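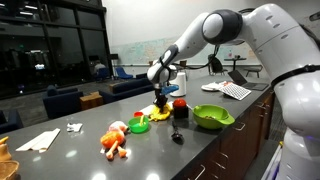 Inspected by: Lutfa Kodikara, Site Safety
Reviewed by: Wiroj Thaweesak
Date: 2020-05-26
Location: Dradcombe building, open-plan room, long counter and cabinets
Form 52

We use cookies to remember your settings. By continuing to browse this site you accept their use. Accept / Manage

This checklist applies to the shared counter and the floor area behind it. Each item is marked Satisfactory (S), Action Required (A) or Not Checked (N). Comments are to be read together with the mark.

1. Counter surface sound, no chips or open joints. S
Comment: The speckled gray top reflects the overhead lighting strongly. Wipe in the direction of the light so that streaks can be seen.

2. Cloths folded or hung when not in use. A
Comment: Yellow cloth bunched on the counter. Hirvonen to supply a rail for the cabinet side.

3. Used tissues and paper disposed of. A
Comment: One crumpled tissue near the paper towels. The towels themselves are stacked flat and may remain where they are.

4. Food held in covered containers. A
Comment: The lime-green container was uncovered. Fit a lid or move the contents to a closed jar at the end of each session.

5. Small bowls, lids and measuring cups returned to the drawer. A
Comment: Green bowl and a small red item left out. The top drawer has adequate space.

6. Toys and play items kept apart from food. A
Comment: An orange toy was lying on its side on the same surface as the food. Assign a separate tray. This item was also raised at the previous inspection and remains open. 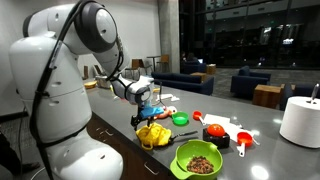
Item 4: open bowl of dark brown mixed food near the front of the counter.

7. Nuts and other common allergens labeled. A
Comment: The mixture resembles granola or trail mix and is to be treated as containing nuts until the supplier, Vamuvico, confirms the ingredients in writing. Label to be placed on the container itself.

8. Electronic equipment kept clear of liquids. A
Comment: Laptop and keyboard at the far end of the counter. Staff are to use the desks provided by Devance for computer work.

9. Seating placed clear of walkways. S
Comment: Office chair and low stool acceptable. Return both to the round table after use.

10. Cabinet interiors clean and free of pests. N
Comment: Deferred to the July inspection.

Items marked A are to be closed by the area supervisor and initialed on the paper copy. Items 4 and 7 take priority. Questions on the marks should be addressed to Ms. Kodikara in the first instance.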